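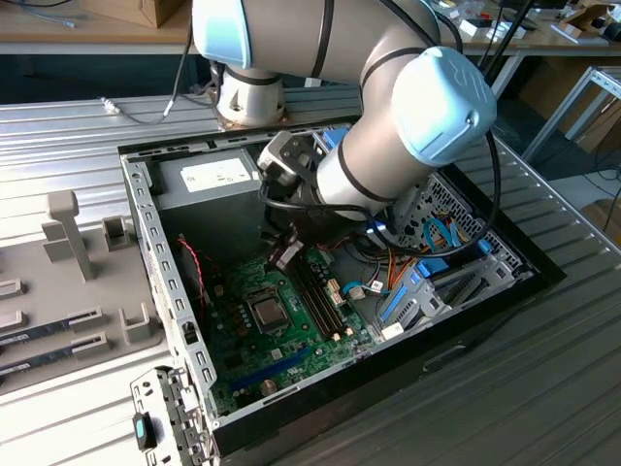
Figure 2. Robot arm with its gripper inside an open desktop computer case.

6. What Counts as an Answer

The public meetings on the Skurnine ferry were meant to let residents of Clultside question the people who proposed to stop running it. They did let them question. Whether anybody got an answer is harder to say, and this section sets out how we tried to say it.

Our material is the recordings of six meetings held by the Cestard district council between January and the end of the spring session. Five took place on weekday evenings in the school gym. The remaining one, on 3/30/19, was moved to a Saturday morning after complaints that people who used the ferry to get home from work could hardly be expected to attend a meeting that started before it docked. The council thanked residents for their flexibility.

From the recordings we took every turn in which a member of the public spoke to a councilor or candidate, whether or not the chair had called on them. This gave us 567 turns. We kept the shouted ones. Earlier work on meetings of this type tends to file shouting under disorder and move on, which seemed a waste, as the shouted questions were on the whole shorter and easier to understand than the polite ones. A typical called-on question opened with the speaker's street, went on to the speaker's length of residence, and reached the ferry some time later. A typical shouted question was "How much?"

Each turn was then matched with the reply, if there was one, and sorted using the Nakajima scheme. The scheme was drawn up for televised interviews, and it assumes that the person asking gets a second try. In the gym the microphone had usually traveled to another row by then. We therefore dropped the category for follow-ups and added one for replies addressed to a different question, which filled up quickly. Within it we separate replies to a question asked earlier in the evening from replies to a question no one present had asked. The second group is the larger. It includes a warm account of the new playground, given in response to a man who wanted to know how his mother would reach the clinic.
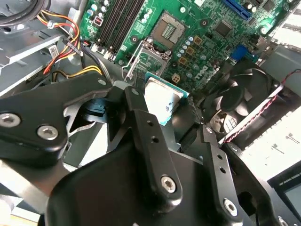 Candidates came to the meetings prepared, and the preparation showed. Several brought the same sentence to every venue: the ferry was "a valued part of our mix going forward." On the recordings it can be heard being fitted to questions about fares, winter service, the state of the ramp and, at one meeting, parking. We call this a placed reply, and the trouble with a placed reply is one of alignment. The processor between the gripper and the green board, one corner dipping toward the fan, is near where one would expect a processor to be and still at a slant to it. Many placed replies had that look. They hovered over the subject. A reply about "the mix" is close to a question about whether the last boat will be kept, and a listener in a kind mood might call it an answer. The woman who had asked was in no such mood and said so.

Coding was done by Loubna Helmy and Misaki Ebihara, who worked apart and compared notes afterward. They agreed readily on flat refusals and on direct answers, the latter being rare enough to cause some excitement. They disagreed mostly on apologies. Helmy treated "I'm sorry you feel that way" as a reply to the speaker's feelings and so as responsive in a limited sense. Ebihara treated it as a way of ending the exchange. After listening again to what followed each one, we adopted Ebihara's reading, though where the councilor went on to say anything at all about boats the turn was recoded.

A word is needed on applause. It was tempting to use it as a rough sign that the room thought a question had been answered, and an early draft did so. The difficulty is that the room clapped questions far more than replies, and on two occasions clapped the caretaker for getting the heating to work. We now record applause and draw nothing from it.

We also set aside promises to "take that away and look at it." The scheme would have us count these as deferred answers, on the understanding that the answer turns up. We asked the council office whether there was a list of things taken away. The office took the request away. Until something comes back, these turns are coded as open, and readers who prefer the more generous treatment can move them across without changing the order of the categories.

One limit of the material should be plain. The recordings were made from the platform, so councilors are clear and the back rows are faint, and the back rows were where the regular ferry passengers sat, near the door, in case they had to leave for the boat. Where a question could not be made out but the reply could, we kept the pair and marked the question as unheard. In most of these cases the reply gave us no help in guessing what it had been.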